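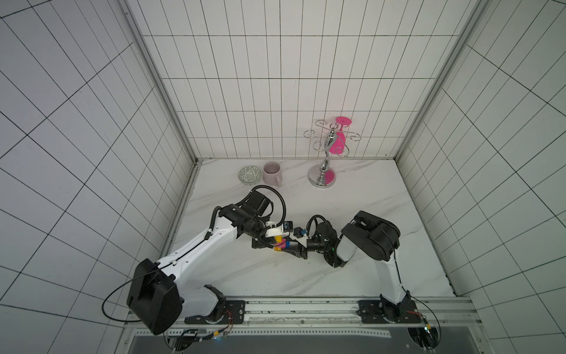 Keeping Mugs, Bowls and Glasses Looking Decent

I drink a ridiculous amount of tea, so the brown ring inside a mug is something I know well. Most of the time I don't even reach for a special cleaner. I put a spoonful of baking soda in the mug, add just enough water to make a paste, and rub it around with a damp cloth. The ring is usually gone before the kettle boils again! For a really old stain I leave the paste on overnight and rinse it in the morning.

Gray scratches on the inside of bowls are a different thing. Those are mostly metal left behind by spoons and forks, and they'll come off with the same paste and a bit more elbow grease. Go easy on anything with a painted pattern, though. I scrubbed half the flowers off a thrift store bowl from Rangel (the little shop by the post office, not the big one) and I'm still annoyed about it. Soft sponge only on the outside, and keep hand-painted pieces out of the dishwasher.

Wine glasses

Cloudy glasses – try white vinegar first. Fill the sink with warm water, pour in a good splash, and let the glasses sit for 20 minutes. Put a folded dish towel in the bottom of the sink so nothing chips when it tips over. If they're still cloudy after that, it may be etching from the dishwasher, and sadly there's no fixing that. I keep those for juice.

Dry the bowl of the glass first and hold it by the bowl while you do it, never by the foot. Twisting the foot one way and the top the other is how stems snap, and I've lost two that way.

Chrome racks and stands

Water spots show up on chrome like nothing else. A drop of dish soap on a microfiber cloth, wipe, then buff with a dry corner. For the fiddly twisted bits and hooks I use an old soft toothbrush. Skip steel wool completely. If you see tiny rust specks, a crumpled ball of aluminum foil dipped in water takes them off, but rub lightly and stop as soon as they're gone.

Tile grout

I do mine on Thursday after supper, when the kitchen is quiet. Warm water, dish soap, stiff brush, one row at a time. Dark grout hides coffee splashes beautifully but it shows soap film, so rinse twice.

Marble

No vinegar, no lemon, no baking soda paste! Plain dish soap and water, then dry it with a towel. Wipe up wine and tomato right away.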